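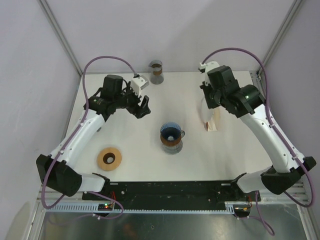
*A white tabletop with plenty of elbow room.*

I have a bone to pick with the coffee menu, and I've been picking at it since my favorite place in Eltgate put up a new one in April. It's printed in gray on cream, in a font I need my glasses for, and there are 16 drinks on it. Two of them are plain coffee. I had to ask which two!

Let me say up front that I like fancy coffee fine. My friend Darcy Merrick has a grinder that cost more than my couch, and I'll happily drink whatever comes out of that kitchen. What bugs me is that a regular cup of coffee – the thing you order with your eyes half shut on the way to work – has turned into a little interview. Where would I like my beans from? Do I want it bright or round? I don't know, I want it in a cup. I want to hold it with both hands and not talk for a while.

The diner in Flastley where I worked in college had a pot with an orange handle and a pot with a brown handle. You lifted your mug an inch off the counter and somebody filled it. The coffee wasn't great (some mornings it was pretty bad) but people sat there for an hour over it, and they talked to whoever was on the next stool. I learned how to patch a bike tire on that shift, and I heard way too much about a guy named Tapsell and his property line.

Now, Darcy says I'm just being nostalgic, and that the orange-handle pot tasted like a burnt shoe. Fair. Darcy also says good coffee costs what it costs because somebody grew it, and I've got no argument there at all. Charge me more. I'll pay it. Just let me say "small coffee" and have that be a full sentence.

The funny part is that I've gotten a lot fussier at home. I quit using the machine with the pods over the winter and went back to pouring hot water over grounds, same as my aunt did, and I love it. 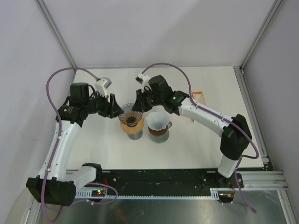 *A wire coffee dripper, about as simple as the gear gets.*

I could stand there all day watching it drip. I don't weigh anything. I use the blue scoop that came in a can of something years ago, and if it's too strong I add water, and if it's too weak I drink it anyway and do better the next day. My brother-in-law sent me a recipe with 95 grams of this and a swirl at the two-minute mark, and I'm sure it's wonderful, but I have a dog who wants out at six.

So here's my pitch to the cafes, mine included. Keep the long menu. Keep the tasting notes, even the one about wet stone. Then put one big pot by the register with a stack of mugs and a jar for the money. I'd be in there every morning, and I'd probably buy a muffin too.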